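3.2 Wrapping of bulky kitchen appliances

The second packing task dealt with the rice cooker, the largest item on the list drawn up by Ximena Quezada. A cooker has a rounded body and a lid with a raised button, so it does not sit well against the flat walls of a box. The Gallegos guide for small removals advises a plastic bag as the first layer, with padding added only at the boxing stage. We followed this and used tape to hold the bag to the body.
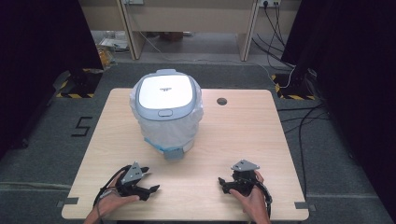

The lid was left free of tape in all trials. Tape across the release button had marked the surface in the December tests, and cleaning it took longer than the wrapping. A single strip low on the body was kept as the standard method - it holds the bag and can be peeled off without a knife.

Wrapping time was limited to 200 seconds. Of the 108 trials recorded by Yasuo Nomura, 4 went over this limit, all of them with the bag torn at the base. A thicker bag was tried by Leidy Bermúdez but it creased badly and needed a second strip.

3.3 Boxing

Boxes were supplied by Clasusach in one size only. The wrapped cooker was placed upright, lid uppermost, and the gaps were filled with crumpled paper. Results are given in Table 6.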